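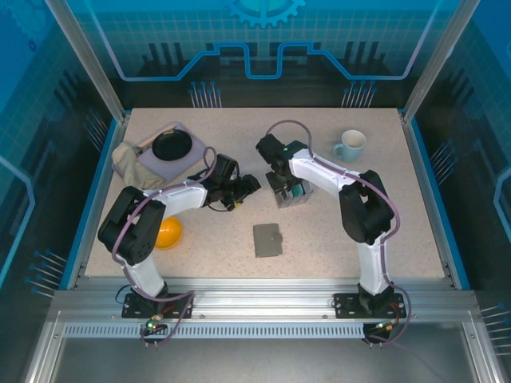 Pale beige with a fine speckle, the look Booker Alcantara wants on every work table.

Do we need to talk about the color of a table?
Posted 8/21/20

Booker Alcantara thinks most people buy the wrong tabletop, and he would like to sell them the right one. I mention the second part early because he took a while to get to it.

We met at his shop in Grester, where he has been making and refinishing work surfaces for 35 years. The current line is called Stunda. It comes in one color, a light beige with small specks all through it, and a bench-size top costs $635 before delivery. I had asked him in an email why a flat thing should cost that much. He wrote back that I should come and put something small on it.

So I did. He handed me a gray plastic cube and a steel washer and told me to set them down anywhere.

"Now step back to the door," he said. "Can you still find them?"

I could. I could also have found them on my kitchen table, and told him so.

"What color is your kitchen table?"

Dark brown.

"Then you found the washer because it shines. Try it with a black screw at the end of the day." He has clearly made this speech before. "A pale top shows you what's on it. People working with small parts spend half their time looking for the thing they just put down."

Half? He backed off a little. "A lot of time. I never measured it."

That came up more than once. Alcantara says the speckle cuts down glare from overhead lamps, and when I asked how he knew, he said customers had told him. I asked how many. He said the shop had sold 1000 tops since the line began and that he talks to people on the phone. I don't doubt the phone calls. I would still like to see a plain white top and a speckled one under the same lamp with somebody other than the maker doing the looking, and when I said this he shrugged and said I was welcome to arrange it.

He was more convincing on dirt. "Pure white is a mistake. You see every crumb and every pencil mark, and after a month the owner hates it. Put a fine speckle in and the eye lets the little stuff go." But wait – wouldn't a surface that hides crumbs also hide small parts? He laughed at that, the first time all morning.

"The specks have to be smaller than what you're working on. If you're repairing watches, don't buy mine."

I wish the brochure said so. It says the surface is "ideal for all detailed work," a line he blames on Honeck, the company that handles his printing and, apparently, his adjectives.

We moved on to shape, where he has strong opinions and fewer products to sell. He likes a plain rectangle with nothing stored on it. Tools go along the edge nearest the person using them, and the middle stays clear for the piece being handled. He dislikes built-in trays ("they fill up with junk") and he really dislikes round tables in a workshop. Cords are his other complaint. He wants a little slack in any cord that has to move and none lying in the middle of the work. I asked what his own bench looked like. He took me to the back and showed me, and it had two coffee cups and a tape gun on it.

"That's my desk," he said. It had a vise on it.

The cheaper competition is Nigatu, whose light gray top sells for $180. Alcantara doesn't call it bad. He says the edges are sharp and the color is a bit cold, and that he would pick it over anything dark. This seemed to me a large thing to admit, and I asked whether a person with an old brown bench and a tight budget could simply paint it beige.

"For a while. Paint wears through where your wrists go, and then you've got a brown stripe right where you need to see."

How long is a while?

"Depends on the paint. Depends on your wrists."

He expects a second color in June, a shade paler than this one. I held the sample next to the current top by the window and could not tell them apart. He could, or said he could, and he put the sample back in its drawer.

I have not ordered one. I did move my sewing box off the brown table when I got home and spread a beige bedsheet under it, and I found the pins faster, though I was also looking harder.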